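Reviews > Bedroom > Cushions and Covers > Anwood Ruffled Cover

Anwood ruffled cover, four months in

I bought this cover back in October, mostly because I'd been looking at the ruffle on the website for weeks and finally cracked on a Friday night. Tamer Nasrallah at the Nellton shop had told me the Burnbridge one was better value, and he may well be right, but it has a plain edge and I wanted the frill! So Anwood it was.

First things first, the fabric. It's an off-white that sits nicely next to cream (mine lives with a pale Ogura throw), and it's soft enough that I've stopped using the throw half the time. It creases, though. My word, it creases. If you like things crisp and flat you'll be reaching for the iron every week, and if you're like me you'll give it a shake, tug the corners about and call it lived-in.

Off-white fabric in two states, puffed up with its ruffled trim along the edge, and crumpled on the tan mat:
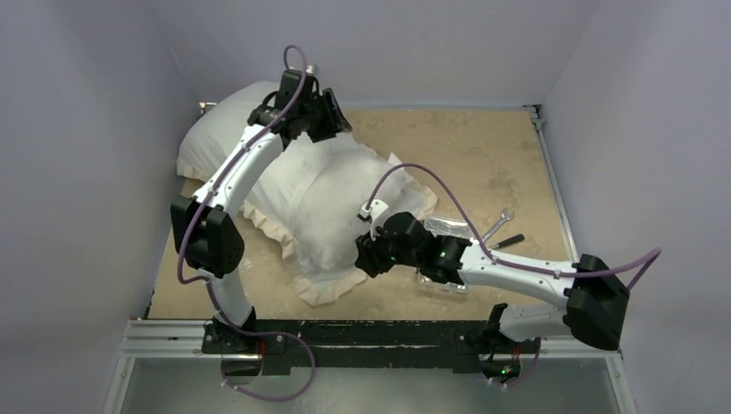
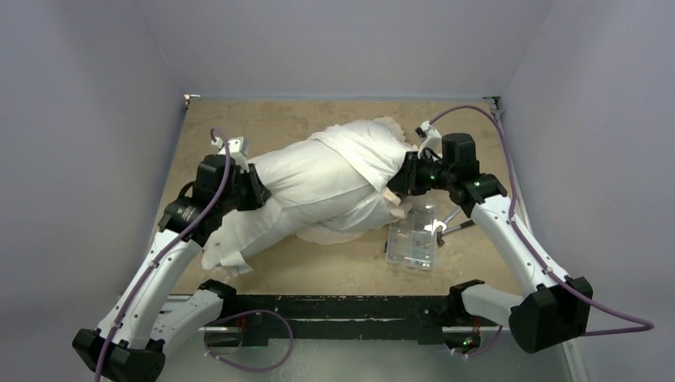
Washing and folding

I do mine at 30 with a small squirt of liquid and no softener. The ruffle comes out of the machine looking like a wrung-out dishcloth, so don't panic. Pull it along between finger and thumb while it's still damp and the pleats come back quite happily. I tumble dried it once and regretted it – the gathers went stiff and it took two more washes to get them right.

Folding is the fiddly bit. The frill makes the edges thicker than the middle, so a neat square is never going to happen. I lay it out, pull both ends straight, fold it in half with the ruffles tucked inside and then roll it. It takes up more of the airing cupboard than I'd like.

Would I buy it again?

Yes, in the same colour, though I'd wait for a sale. The stitching on the trim has held up well apart from one loose thread near a corner, which I snipped off and haven't thought about since. I'd love it in a pale green if anyone from Anwood is reading.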